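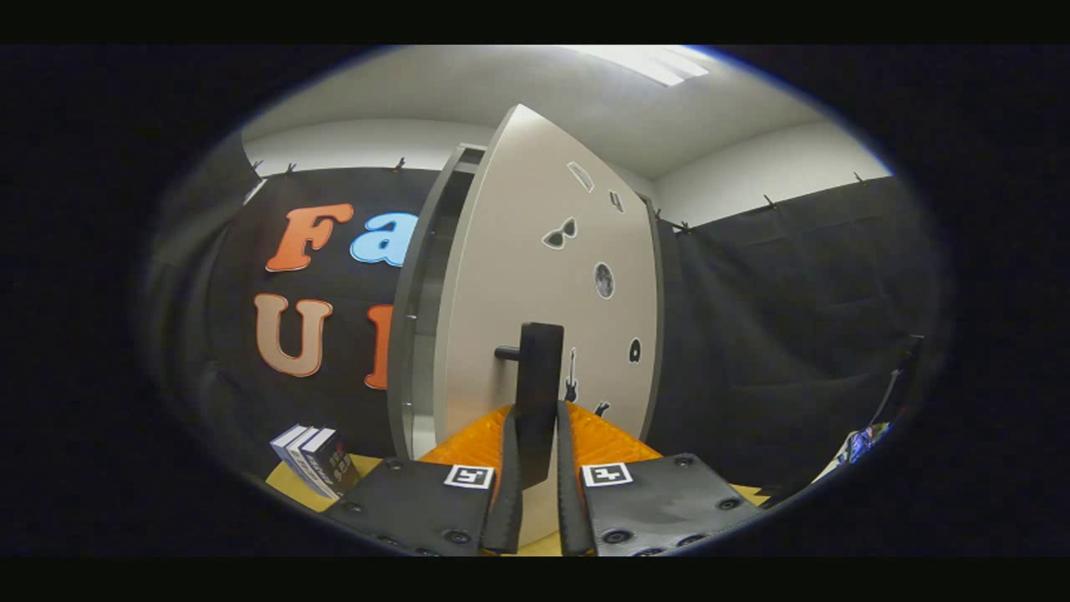 문짝 하나에 레버 손잡이까지 다는 건 과하다, 수납장이면 작은 노브로 충분하다는 댓글이 지난 글에 달렸다. 손잡이만 놓고 보면 맞는 말이다. 노브는 구멍 하나에 나사 하나로 고정되고 가격도 낮다. 다만 노브를 쓰면 문을 닫힌 상태로 잡아 줄 장치를 따로 달아야 한다. 자석 캐치나 볼 캐치가 보통인데, 두 가지 모두 12월에 써 보고 떼어 냈다. 자석은 당길 때 힘이 한 번에 풀려서 문이 튀었고, 볼 캐치는 높이를 맞추는 데 시간이 너무 걸렸다.

레버는 걸쇠를 먼저 빼고 문을 당기는 구조라 여는 힘과 잡아 두는 힘이 분리된다. 문이 가벼울수록 이 차이가 크게 느껴진다.

사용한 손잡이는 Nadport의 검정 레버다. Fledotside에서 낱개로 샀고, 무게는 주방 저울로 재서 약 270g이었다. 회전축은 한 변 8mm의 사각봉, 고정 나사 간격은 중심에서 중심까지 69mm다. 상품 페이지에는 나사 간격이 없어서 물건을 받은 뒤 버니어로 쟀다. 같은 모델을 살 사람은 이 값을 먼저 확인하고 구멍을 뚫는 편이 낫다. 간격이 다르면 기존 구멍을 메우고 다시 뚫어야 하는데, 새 구멍이 헌 구멍과 겹치면 나사가 잘 물리지 않는다.

작업 순서는 다음과 같다.

1. 종이에 나사 위치와 축 중심을 그려 문짝에 붙인다.
2. 송곳으로 중심점을 찍는다.
3. 축 구멍을 먼저 뚫고, 사각봉을 끼워 수직을 확인한다.
4. 나사 구멍을 뚫는다. 드릴은 앞면에서 시작해 뒷면에서 마무리한다. 한 방향으로 끝까지 밀면 반대쪽 면이 뜯긴다.
5. 나사를 번갈아 조금씩 조인다.

다섯 번째 단계에서 한쪽만 끝까지 조이면 축이 기울어 레버가 뻑뻑해진다. 처음에는 원인을 스프링으로 보고 분해했는데, 나사를 반 바퀴 푸니 정상으로 돌아왔다. 분해할 필요가 없었다.
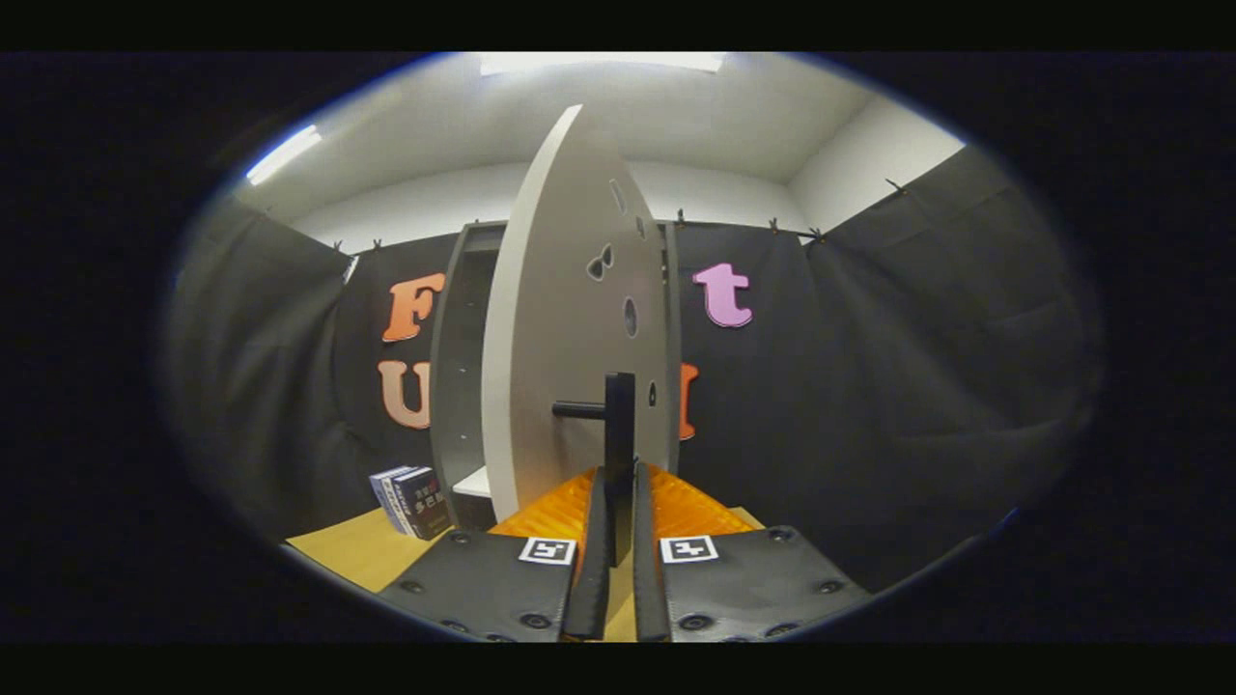 흰 판에 단 검정 레버. 뒤는 진회색 선반장.

레버의 가로 막대는 왼쪽을 향하게 달았다. 오른손으로 잡든 왼손으로 잡든 누르는 방향이 같으므로 사용상 차이는 거의 없다. 방향을 바꾸려면 손잡이를 빼고 고정 링을 풀어 반대로 끼우면 된다. 이 모델은 좌우 겸용이지만 같은 가게에 방향이 고정된 제품도 섞여 있으니 주문할 때 옵션을 봐야 한다.

설치 후 연속으로 100회 눌러 보았다. 축의 유격은 설치 직후와 비교해 손으로 느껴질 만한 차이가 없었고, 나사도 풀리지 않았다. 복귀할 때 딸깍 소리가 조금 커져서 걸쇠 면에 Asfaw 건식 윤활제를 얇게 발랐다. 소리는 줄었다. 오일 계열은 먼지가 붙어서 쓰지 않는다.

선반장은 Kisstead의 개방형이다. 옆판 안쪽에 작은 구멍이 줄지어 있어 선반 높이를 옮길 수 있다. 받침 핀은 기본 제공품을 그대로 썼는데 끼울 때 조금 헐거운 것이 있었다. 마스킹 테이프를 한 겹 감아 해결했고, 나중에 한 치수 굵은 핀을 구하면 교체할 예정이다.

바닥에는 주황색 매트를 깔아 두었다. 표면에 요철이 있는 제품이라 골 사이에 톱밥이 끼면 빗자루로는 잘 안 빠진다. 청소기 틈새 노즐을 골 방향으로 밀면 대부분 빠진다. 구멍 작업은 다른 곳에서 끝내고 옮겨 오는 것이 맞는 순서였다.

노브와의 비용 차이는 캐치 가격까지 넣으면 생각보다 작다. 작업 시간은 레버 쪽이 길다. 축 구멍의 수직을 맞추는 과정이 대부분을 차지한다. 드릴 스탠드가 있으면 이 부분은 짧아질 것이다. 경첩 쪽 조정값은 아직 기록이 부족해서 다음 글로 넘긴다.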